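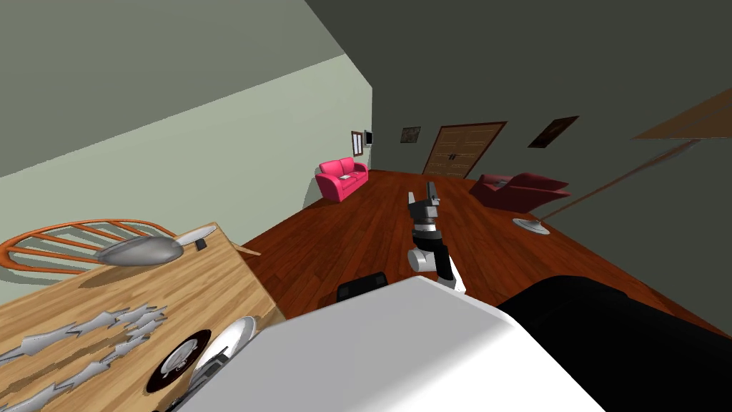
Student Projects > Robotics > Reports

Can a Robot Clear My Table Yet?

Filed under: Class Projects, Home Robots

So my question for the term was whether a robot could do the one chore I hate, clearing the table. I ran everything in the Guvby simulator (free, no broken plates!) and picked the Lucero living room, with the wood table, silver utensils and a shallow oval bowl.

I did 83 tries in all. The arm got the bowl to the drop spot in seven of them. Utensils went worse, only two. They lie flat, and the fingers mostly closed on nothing or shoved them along the table. My guess is a softer fingertip would help, but Guvby doesn't have one and I ran out of time in December.

My answer is no, not yet, at least with my code. I'd still like to try it on a bigger table.

Comments

did you try coming in from the side for the utensils

Same trouble with spoons in Zelta, lower your closing speed!

Nice report, where's the code?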